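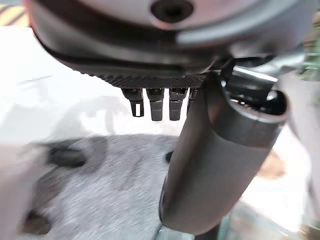 Close to the work surface, Kirkstead, December.

A bench top fails first where it is used most. At the Kirkstead workshop that zone is a strip along the front edge, 55 centimeters deep, where parts are set down, turned and slid toward the operator. The rear half is used mainly for storage and wears slowly.

Pellegrini supplies the tops in two sections for that reason. The front section is held by four screws from below and can be changed without clearing the shelves behind it. Sanding starts at 80 grit and stops at 180. A finer finish looks better but lets small parts skate.

The oil is Dadance, applied in two thin coats with a night between them. Skornent, a harder finish, was tried on one bench and dropped after it chipped at the corners. Spot repairs left a visible ring, and the whole section had to be stripped.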